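Reretti Environmental Data Services
Service desk log: Soil respiration network, Britville catchment
Category: Data quality / sensor drift
Priority: 2
Status: Resolved, monitoring

Summary
The client reports that carbon dioxide flux values from the Woldemariam transect have risen steadily since April, with no matching change in soil temperature or moisture. Neighbouring transects are unaffected. The client has asked that the values be withheld from the regional carbon model until the cause is established.

Entry 1, Wednesday, 9:10 am
Ticket acknowledged. Export from the Elus logger obtained for the affected period. The file contains 2,672 half-hourly records, of which 341 carry a quality flag. The flagged records are concentrated in chamber 18.

Entry 2, 11:35 am
Zero and span checks requested. The zero reading was within tolerance. The span reading was high against the reference cylinder. Logger firmware is current and the clock is correctly set to standard time, without daylight saving.

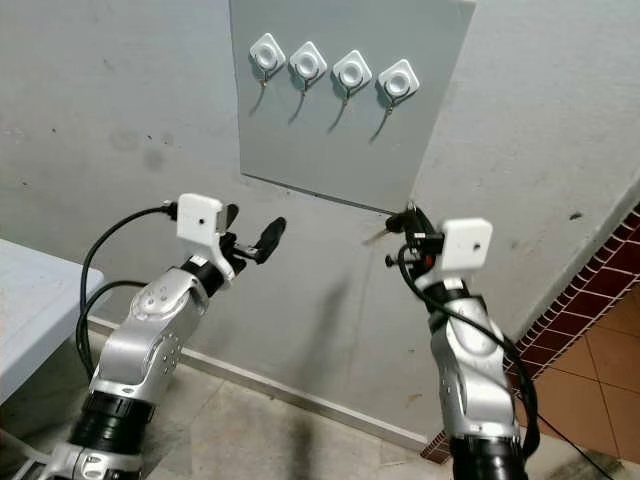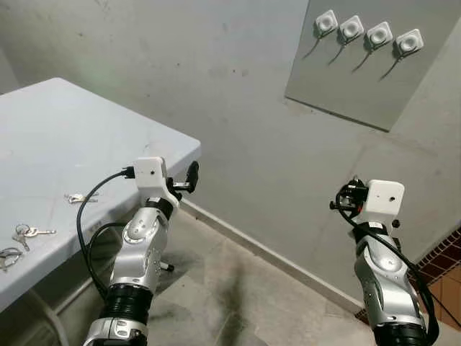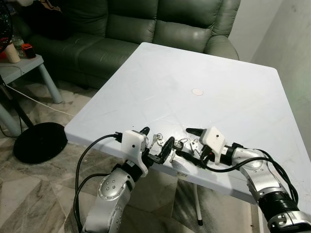
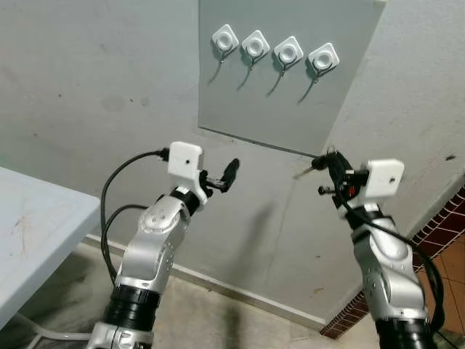
Entry 3, 2:20 pm
Configuration file reviewed. The calibration coefficients for chamber 18 were found to be those of the previous analyser and had not been updated when the unit was exchanged. The collar height had also been entered in centimetres where the processing script expects metres. Both fields have been corrected.

Entry 4, 4:05 pm
Raw data reprocessed with the corrected values. A total of 2,196 records now pass all quality tests. The remainder will stay flagged and should not be gap-filled without the client's written approval. The upward trend is no longer present in the reprocessed series.

Action required by client
Please replace any local copies of the April export with the reprocessed version. Annual totals calculated from the earlier file should be treated as withdrawn.

Outstanding
The field checklist is to be amended so that coefficients are confirmed whenever an analyser is exchanged. This ticket will remain under monitoring until the next scheduled download.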